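How a conveyor belt carries things

A conveyor belt is a moving surface that takes objects from one place to another. Pupils may have met one at a supermarket till or in an airport. Factories use them too, so that heavy or awkward parts need not be carried by hand.

Most belts are made in one large loop. The loop is stretched over two rollers, one at each end. When a motor turns one of the rollers, it grips the belt and pulls it round. The top of the loop travels forwards and the underside travels back again.
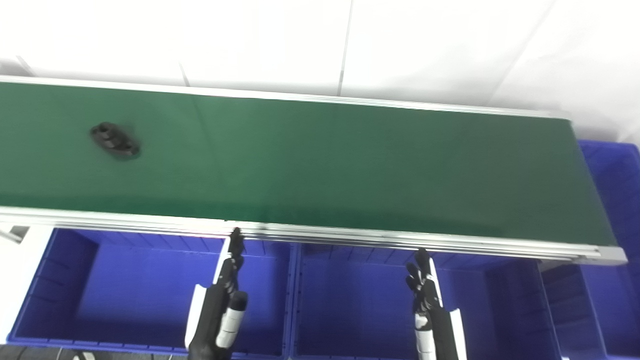
Italo Fabbri

The green surface is the belt, and a black part is lying on it. Along each long side runs a metal rail. Rails of this kind give the conveyor its shape and hold it straight – a belt with no frame would sag and slip.

Why does the part not slide about? The answer is friction, the force that makes two surfaces grip each other. A belt that is too slippery would move away underneath its load.

Speed matters as well. At the Clovell Learning Centre, the practice belt travels 30 centimetres in one second. In ten seconds, an object placed on it will have moved 300 centimetres, or three metres.

Try it yourself

Wrap a wide strip of paper around two cardboard tubes and tape the ends together. Ask a friend to hold one tube while you turn the other. Place a rubber on top and watch which way it goes.

Safety: never touch a real conveyor belt. Fingers, hair and sleeves can be pulled in very quickly.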